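Rot aus der Wurzel - mein Sommer mit Krapp

30. August 2008

Seit April färbe ich Wolle mit Krapp und kann gerade an kaum etwas anderes denken. Eigentlich wollte ich hier längst über das Strickprojekt mit dem Zopfmuster schreiben, aber das muss warten, denn gestern habe ich den letzten Strang dieser Saison aus dem Topf geholt und bin so begeistert, dass es jetzt sofort raus muss!

Angefangen hat alles mit einem Päckchen gemahlener Krappwurzel von Zoltatska. Riecht ein bisschen wie Waldboden nach Regen, vielleicht mit einem Löffel Kakao dazu. Ich hatte vorher nur mit Zwiebelschalen und Birkenblättern gefärbt, also Gelb, Gelb und noch mal Gelb (schön, aber irgendwann reicht es). Und dann dieses Rot! Mein erster Strang war zwar eher ziegelfarben, weil mir das Bad viel zu heiß geworden ist. Krapp will es nämlich lauwarm bis gut warm, aber auf keinen Fall kochend, sonst lösen sich die braunen Farbstoffe mit und man steht da mit einer Farbe wie Dachpfanne. Ich mag den Strang trotzdem, daraus werden Socken.

Inzwischen gehe ich so vor: Die Wolle weicht über Nacht ein, am nächsten Morgen kommt sie in die Alaunbeize und bleibt dort eine gute Stunde. Das Krapppulver setze ich schon am Vorabend mit kaltem Wasser an, in einem alten Nylonstrumpf, damit mir die Krümel nicht in den Fasern hängen. Dann alles zusammen in den Topf und ganz, ganz langsam erwärmen. Wer ein Thermometer hat, soll es benutzen. Ich habe meins erst nach dem dritten Versuch gekauft und hätte mir das Ziegelrot sparen können.

Am meisten Spaß machen mir die Nachzüge. Das Bad gibt so viel her, dass man immer noch einen Strang hineinlegen kann, und jeder wird anders. Aus einem einzigen Ansatz hatte ich im Juni ein sattes Rot, dann Koralle, dann Lachs und am Ende ein Rosa, so zart wie das Innere einer Muschel. Bis zu 4 Züge sind bei mir drin, danach färbt nur noch der Topf.
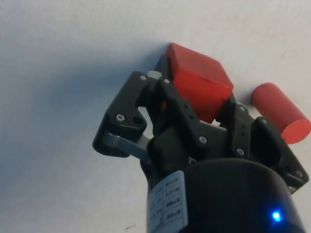 Beim Wasser habe ich lange gerätselt. Unseres ist ziemlich hart, und überall liest man, dass Krapp Kalk mag. Stimmt wohl! Ich habe zum Vergleich einen Strang mit Regenwasser aus der Tonne gefärbt, und der ging deutlich ins Orange. Auch hübsch, aber das kühle, tiefe Rot bekomme ich nur aus der Leitung. Wer weiches Wasser hat, kann eine Prise Schlämmkreide dazugeben, das habe ich selbst aber noch nicht probiert.

Zur Wolle: Die meisten Stränge sind von Tavard, ein festes, leicht kratziges Garn, das die Farbe aufsaugt wie nichts sonst. 404 Meter habe ich davon inzwischen in allen möglichen Rottönen hier liegen, und das reicht hoffentlich für den Rumpf einer Weste. Das weichere Merinogarn von Yammine nimmt den Krapp gleichmäßiger an, wirkt aber für meinen Geschmack etwas brav. Bei der groben Wolle sitzt in jeder Faser ein anderer Ton, je nach Licht schimmert das richtig. Seide liegt auch noch hier und wartet auf einen mutigen Tag.

Ach ja, die Lichtechtheit. Im Mai habe ich Fadenproben auf Pappe gewickelt, zur Hälfte abgedeckt und ins Südfenster gestellt. Die Zwiebelschalen sind sichtbar blasser geworden, der Krapp steht da wie am ersten Tag. Kein Wunder, dass man damit früher Uniformen und Teppiche gefärbt hat. Am Rotholz zweifle ich seitdem ein bisschen, das hatte im Glas so eine herrliche Farbe und sieht auf der Pappe nach Altrosa aus.

Und jetzt kommt das Beste: Ich habe eigene Pflanzen! Zwei kleine Krappstöcke stehen hinten am Zaun, sie kleben und kratzen wie die Pest und kriechen überall hin. Ernten kann ich frühestens im dritten Jahr, vorher sind die Wurzeln zu dünn. Bis dahin bestelle ich weiter Pulver und übe mich in Geduld (wer mich kennt, lacht jetzt).

Als Nächstes will ich Krapp mit Indigo überfärben und schauen, ob ich ein Violett hinbekomme. Die Anleitung habe ich aus dem Färbeheft von Stemby, da sieht das Ergebnis nach reifer Pflaume aus. Falls jemand von euch damit schon Erfahrung hat: Erst blau, dann rot, oder umgekehrt? Schreibt es mir bitte in die Kommentare, der Küpenansatz ist für nächste Woche geplant.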